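Wire grid back panels or slatwall for a small shop?

Started by tollhousepete
Feb 3, 2025

I'm fitting out a small retail space, mostly kitchen goods and some gift items. Landlord gives me the keys in June. The long wall will be shelving from end to end and I can't decide between freestanding bays with mesh or perforated backs, or slatwall screwed to the studs. Budget is tight but I'd sooner spend once. Floor is old concrete with a slope toward the front door. Anyone done both?

ReneeInDayton
I had slatwall for years in my first store and went to freestanding bays in the second. Wouldn't go back. With slatwall you're married to the wall. When I moved, I left all of it behind and patched holes for a weekend. The bays came apart and went in a truck.

Slatwall does look cleaner if you carry light stuff on hooks. For anything heavy, like cast iron or mixing bowls, get real shelves on real uprights.

gridlock58
Disagree with Renee on part of this. Slatwall with aluminum inserts holds plenty. What fails is the cheap stuff without inserts, where the groove tears out. I've had Dutch ovens on mine for a long time.

The bigger question is the slope. How much are we talking?

tollhousepete
Two inches over the depth of the store, so it isn't awful. The wall runs front to back, so the bays would be stepping down along the slope.

gridlock58
Then you need bays with leveling feet that have enough travel, or you shim. Check the spec before you order. A lot of the budget lines give you less than an inch of adjustment. Slatwall doesn't care about the floor at all, which is my point.

mcarroll_fixtures
Muireann Carroll here, I install for a living, mostly independents. I don't sell either one.

On a slope like that I start at the high end and level every bay to the first one. By the time you get to the low end, you're making up the whole difference under the feet. If the feet run out, use steel or hard plastic shims under them. Don't use cedar shims, they crush. Then put a kick plate across the bottom so customers don't see the gap getting bigger.

Tie the bays to each other and tie the run to the wall. People skip the wall tie when the units feel solid empty. They feel different with stock up high and a kid hanging on the second shelf. 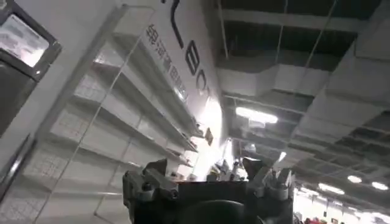 As for backs, plain solid panels are the cheapest and they show every scuff. Mesh or perforated backs cost a bit more, let you hang small goods between shelves, and hide wear better. The one complaint I get is dusting. A brush attachment on a vacuum does it.

Color: white is easy to match later. Every maker has a white. They are not all the same white, so buy two or three spare shelves with the first order.

tollhousepete
Thanks, that helps a lot. Two quotes so far. Esudero wants $1,322 for the run, delivered, with perforated backs. Semaan is higher but includes the kick plates and the feet have more travel. Has anybody bought from either?

ReneeInDayton
Mine are Semaan. Shelves fine, uprights fine, the price tag rails yellowed on the window side. I swapped them out for clear ones from somebody else.

shelfham
Bought Esudero for a stock room. The brackets are soft. Ours bent on the 18 inch deep shelves and the supplier sent replacements without arguing, but I had to unload the whole bay to change them. For a sales floor with light goods I'd be OK with it. For kitchen stuff, no.

Has he looked at used? When a chain closes a location the fixtures go for very little. I picked up 58 shelves and all the brackets for 204 bucks, Jement brand, a little scratched.

gridlock58
Used is great until you need one more upright and the slot spacing is some standard that went away. Ask me about my Gukon bays. I have shelves for them stacked in my garage and no uprights.

shelfham
Sure, so buy extra. You're paying pennies.

mcarroll_fixtures
Both of you are right. If you buy used, measure the slot spacing and the upright depth and write it down. Bring a bracket with you when you go look at any later lot. I've seen two brands that looked identical and the hooks were off by the thickness of a dime.

Also look at the base brackets first on used gear. Mop water gets them. Rust on a shelf is cosmetic, but I won't install a rusty base.

tollhousepete
Leaning toward Semaan for the long wall and used for the back room. Renee, how deep are your shelves? I was going to go 16 on everything.

ReneeInDayton
16 on the bottom two, 12 above that. If they're all the same depth the top ones shade the lower ones and you end up buying lights.

gridlock58
I still say slatwall, but 16 and 12 is a good mix. Get the longer feet.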